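Open day at the Moser glassworks shop, July

We came to Tinulport by the early bus, Dagmar Halás and I, and the gate opened at 9. The entrance was free, but one had to sign a paper. 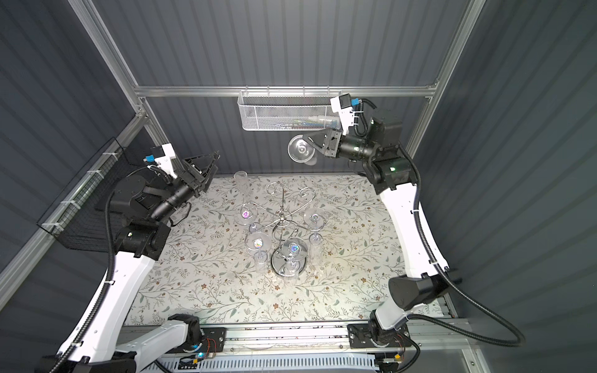
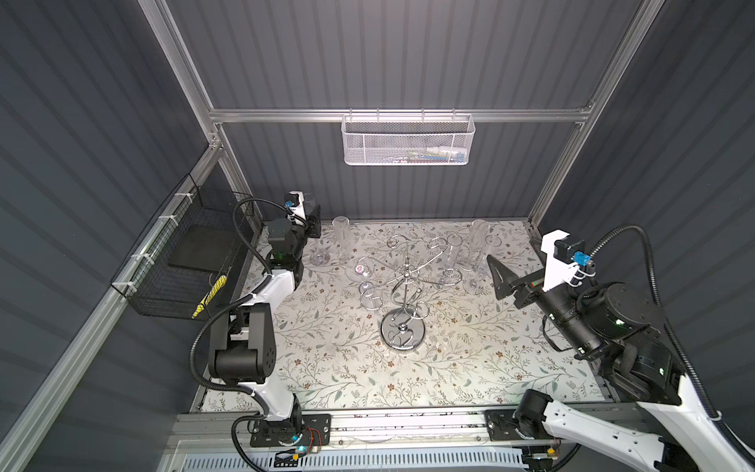

The old furnace hall was for me the best part. Our guide worked there 25 years and spoke slowly, so I could follow almost everything. It was very hot — I drank two lemonades. In the shop Dagmar bought 6 small bowls, second quality, and carried them home on her knees.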